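Florkgate Community Kitchen – Monthly Safety Checklist, February
Checked by Pushpa Vishwakarma

Fridge temperature: OK. Both fridges at 2 degrees, which is brilliant after last month's wobble!

Fire blanket: OK. Back on its hook and easy to reach.

Dry store: OK, with a comment. Shelves wiped, lids on, oldest stock at the front. The sauces and condiments still need date stickers – please write the day you opened them. 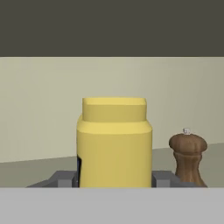 Extractor filters: Needs action. Greasy on the hob side. Sarita Pathak is soaking them on Monday and I've seen her results before, so expect them to gleam.

Back door: OK. Opens freely, nothing stacked within 30 cm.

First aid box: Needs action. Short of blue plasters, box of 200 ordered.

Floor by the sink: OK. The new mat is wonderful and lies completely flat. Lift it when you mop, though.

Gas shut-off: OK. Label replaced, lovely and clear.

Next check: March, before the lunch club.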